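Plislow Campaign Console — Set-Up Guide
Section 4: Adding a client account and booking the first placement

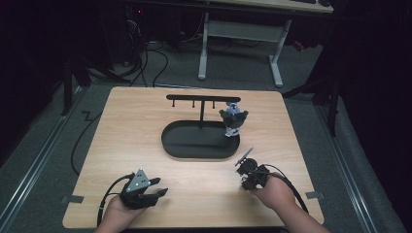 Every client account in Plislow needs one default creative before any placement can be booked. Upload it as a still or a short clip, then give it a plain caption that your media buyers will recognize in a list. For the still on this page, "Two hands with black grippers, wood-grain table" is enough. Captions longer than 89 characters are shortened in the booking view.

Before you start, have the signed insertion order and the client's billing code ready.

1. Open Accounts and select New Client.

2. Enter the client name exactly as it is on the insertion order. The console treats "Storent" and "Storent Inc." as two clients.

3. Choose the lead office. If the work is shared between agencies, for example Guzmán for planning and Jukcombe for buying, enter the agency that will send the invoices.

4. Type the billing code and select Check. A green bar means the code is on file with finance.

5. Under Creative, upload the default file and add the caption.

6. Set the approval limit. New accounts start at 240 placements per month.

7. Select Save. The account stays in Draft until a second user approves it.

Note: Approvers are set by office. If the list is empty, write to Luana Meireles in Account Operations with the office name and the billing code.

Booking the first placement

1. Open the approved account and select Book.

2. Pick the channel, the start month and the rate card. Rate cards for the next year are loaded in October.

3. Check the total against the insertion order — the console does not do this for you — and select Confirm.

Caution: A confirmed placement can be canceled without a fee for 12 hours. After that the publisher's own terms apply.

If you see error 389, the rate card has expired. Select a current card and confirm again.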